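Wrist view for memory module task: how many demos before training?

celeste_amaral
Tue 4 June

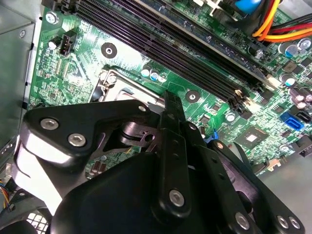
I am collecting demonstrations for the Dromik arm, by teleoperation, and I have now over 100 episodes. My question is about variety. The board always sits at the same diagonal, with the memory slots running across the top of the view, and I fear the policy learns only this angle. Should I turn the case between episodes?

pasel_k
Yes, turn it. I would throw away the old ones.

lisus12
I disagree with throwing away. Keep them and add 12 at each new angle. Does the gripper hide the socket all the time?

celeste_amaral
Partly, yes. The slots stay visible.

pasel_k
Then mixing is okay, but please label the angle. We did not do it in November and we regretted it.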